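Building a Cold-Weather Wardrobe in Extended Sizes: Notes on Coats, Tailoring and Fit

Posted 2018-11-11 by Erdal Sönmez

Readers of this blog have written on several occasions to request a longer treatment of winter coats, with particular attention to sizes above the usual department store range. The present entry responds to those requests. It covers the three coats I have worn this season, the alterations made to each, and the general principles I now apply when ordering outerwear that cannot be tried on beforehand.

The first coat is the Makowska double-breasted overcoat in charcoal wool, purchased at full price for $297. The garment is cut generously through the shoulder and narrows below the waist, a shape that suits a person with a broad upper body and comparatively slim hips. I do not have slim hips. The lowest button was therefore moved outward by a tailor on the second visit, and the back vent was opened a little further. Following these changes the coat closes without strain when I am seated, a matter the product page did not address.

The lining deserves separate mention. It is a deep plum satin, sewn with a small pleat at the center back, and it moves easily over a heavy sweater. Several coats at this price have a lining that has been cut too tight, with the result that the sleeve twists whenever the arm is raised. The Makowska does not twist. I wore it to an outdoor wedding reception and to a number of evening events, and at no point was it necessary to take it off in order to reach across a table.

The second coat is a camel wrap style from Groston, priced at $199. Wrap coats are frequently recommended to larger customers on the grounds that they adjust to the body. This advice should be treated with some caution. A wrap coat adjusts at the waist only; the shoulder and the upper arm remain exactly as they were cut. I ordered a 24, found the shoulders satisfactory and the upper arm narrow, and kept the coat for use over shirts and thin knits. The belt is long enough to be tied in a full knot, with both ends hanging to mid-thigh, and the collar may be worn flat or turned up.

Color was a further consideration. Camel is often described as universally flattering. In my own case it is acceptable with navy or cream near the face and considerably less successful with gray. A burgundy scarf resolved the difficulty, and I have since worn the two together on most occasions.

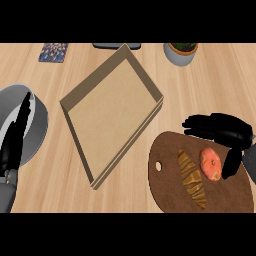 The third coat is the one about which I have received the most correspondence. It is a full-length faux fur by Jirkgate in a very dark green, with a shawl collar and hook closures, and its regular price is $400. It was acquired in April, at the end of the previous season, at a reduction I was not able to find again. A coat of this volume is generally said to be unsuitable for a larger figure. I respectfully disagree. The pile is short, the hem falls straight, and the collar draws the eye upward. Worn over black trousers and a plain black turtleneck, it has been received with approval at every dinner to which I have taken it.

Two practical matters should be noted. The hooks are small and difficult to fasten with gloves on, and I have had the top two replaced with a larger size. The pockets are set high, at a level more convenient for the elbow than for the hand. I did consider having them lowered, and my tailor advised against it on account of the seam.

With regard to fit in general, I recommend that the following measurements be taken while wearing the thickest sweater one owns: the fullest part of the chest, the upper arm, the hips when seated, and the width across the back with both arms extended forward. The last of these is seldom included in published size charts. Where it is absent, I write to the retailer and ask. Fondalell answered such an inquiry within a day and supplied the figure for each size, a courtesy for which I remain grateful, although I did not in the end purchase their parka. The hood was detachable in name only.

Care of the wool coats has been uncomplicated. Both are brushed after wear and hung on broad hangers. The faux fur is shaken out, combed lightly in the direction of the pile and kept in a cotton garment bag.

The next entry will address boots with a wide calf, including two pairs currently on order. Readers who wish to suggest a brand for consideration are invited to do so in the comments, and are kindly asked to state the calf measurement as worn, with socks.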